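Setting up your Cluritz tracking mount

I've aligned this mount in my backyard in Jasanthorpe more times than I can remember, so I'll walk you through it the way I do it myself. Give yourself a good half hour of twilight the first time!

1. Level the tripod before anything goes on top. Spread the legs all the way, then adjust them one by one until the bubble sits in the ring.
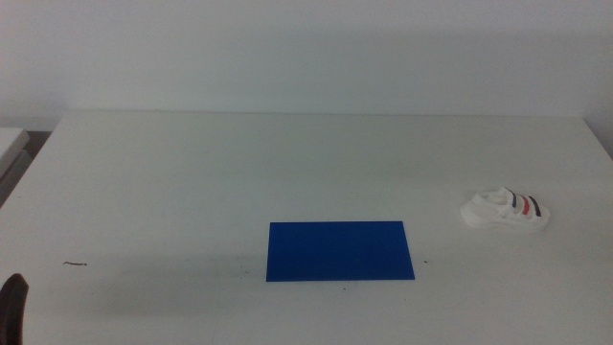

2. Drop the mount onto the center bolt and snug it up by hand. I point the leg marked N roughly north (a phone compass is fine for this).

3. Set the latitude dial to yours, then look through the polar scope and nudge the two side knobs until Polaris lands on the little circle.

Note: let go of the tripod before you check — even a light hand on it will shift the view.

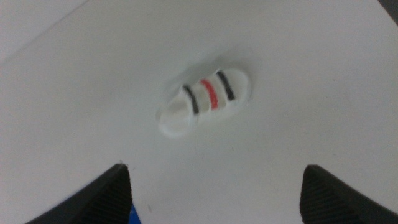 Fig. 2. Table setup.

4. Slide the telescope into the saddle and tighten both screws. Balance it with the clutches loose, one axis at a time. My Torier tube weighs over 5 kg, so I keep a hand under it until I'm sure.

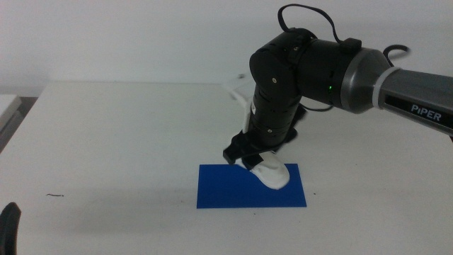
5. Plug in the battery, switch to the star speed, and center something bright. If it stays put for a few minutes, you're ready to take pictures!

Caution: never aim at the sun without a proper solar filter over the front of the tube. The finder needs one too, or take it off.

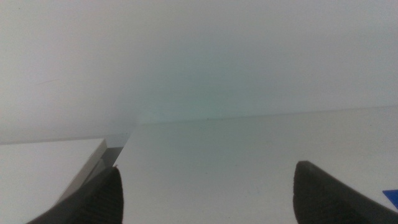 Why does my star drift even though Polaris is centered?

Check the latitude lock first. Mine slipped all through November until Rocío Bañuelos showed me how to tighten it, and then I redid step 3.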